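Niltum is looking for participants to teach tasks by hand

We search for people who can show simple household tasks with a hand-held gripper, such as folding a cloth or closing a box. Our robots learn from these recordings. You need no experience and we train you on the first morning.

You should be over 18, have two healthy hands and be patient with repeating. One session is 29 short tasks, with a pause whenever you wish. We pay 600 crowns per session, and travel inside the city is included.

Please write to Drahomíra Procházka at our front desk and tell us which mornings suit you. The first group starts in March 2023.

Where you will work 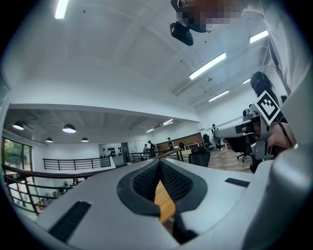
How to apply

Send a short letter, no CV is necessary. We answer to everyone.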